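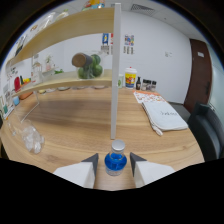

We drove out to Paquette on a drizzly Monday in June for the open day at the Stetik sorting hall, and I'm so glad we did, even though I'd only gone to please my neighbor (she has been after me about the packaging law since winter!). The hall takes in recycling from 144 towns, and the noise when you first walk in is really something.

Adjoa Ofori from the regional climate office showed us around. She explained what the new deposit rules will ask of local councils, and she was wonderfully patient with the man from Billari who wanted to argue about bin sizes the whole way up the stairs.

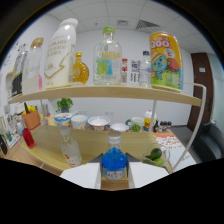 Bottles on the shelf, a blue one just below.

After coffee we heard from Gruvemico, the firm that runs the hall for the councils. They employ 809 people across the region and want 400 more collection points before the next climate plan comes up for a vote. I asked who pays for those, and got a long answer that I'll have to read up on, but it was a friendly one.

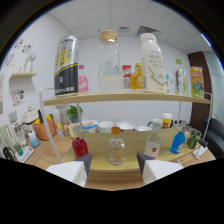 Jars, bottles and cans on two tiers.

There's a petition at the front desk asking the councils to speed things up, and it already had 2,000 names on it when I added mine. The next open day is in the fall, and the parking is free if you come in by the back gate.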